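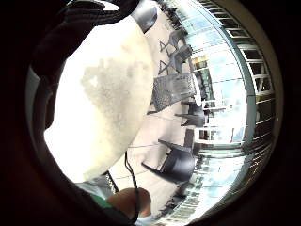 Informe final del proyecto de grupo
Convivencia y seguridad en la residencia universitaria Pelline: qué sabemos los residentes y a quién avisamos

Resumen

Cuando empezamos a pensar en el tema, casi todos veníamos de una conversación de cocina, de esas que se alargan hasta que se enfría la cena, sobre un portal que aparecía abierto por las mañanas. De aquella conversación salió la pregunta del trabajo: ¿sabe un estudiante que vive en Pelline a quién tiene que llamar si pasa algo de noche? Repartimos un cuestionario entre 60 residentes y recogimos 50 respuestas completas, que agradecemos de corazón porque coincidió con los exámenes y sabemos lo que cuesta sentarse a rellenar una hoja más.

Contexto

La residencia está en el barrio de Ivberg, a un paseo corto de la facultad si se va por el parque y bastante más largo si se rodea por la avenida, que es lo que hace mucha gente al anochecer. La vigilancia nocturna la lleva la empresa Wonus, con un puesto en la entrada principal. El edificio Ghaffari, el más antiguo, tiene además una puerta lateral propia, y de esa puerta se habla mucho en las respuestas.

Método

El cuestionario tenía preguntas cerradas y un espacio libre al final. Lo pasamos en papel, puerta por puerta, y fue una buena decisión - más lenta, desde luego, pero nos invitaron a té en varias habitaciones y allí la gente contaba cosas que en un formulario no habría escrito. Nuestro compañero Afshin Jafarzadeh se ocupó de transcribir los comentarios y de quitar cualquier dato que permitiera reconocer a alguien.

Resultados

De las 50 personas que contestaron, 20 sabían el número del puesto de vigilancia o lo tenían guardado en el teléfono. Las demás dijeron que llamarían a un compañero de pasillo o que bajarían a la entrada. En los comentarios se repite la falta de luz en el camino del parque, y también la puerta lateral de Ghaffari, que según varios residentes no cierra bien cuando hace viento. Hubo quien defendió al personal de noche con mucho cariño, y nos parece justo dejarlo escrito.

Limitaciones

Preguntamos solo en una residencia y en una época rara del curso. Tampoco hablamos con los vecinos de Ivberg, y nos habría gustado mucho hacerlo.

Propuestas

Pedimos que el número del puesto figure en el reverso de la tarjeta de acceso y que se revise el cierre de Ghaffari antes de septiembre. Para las farolas del parque hay que dirigirse al distrito, y ya tenemos la carta redactada.

Entregado el 19 de julio de 2025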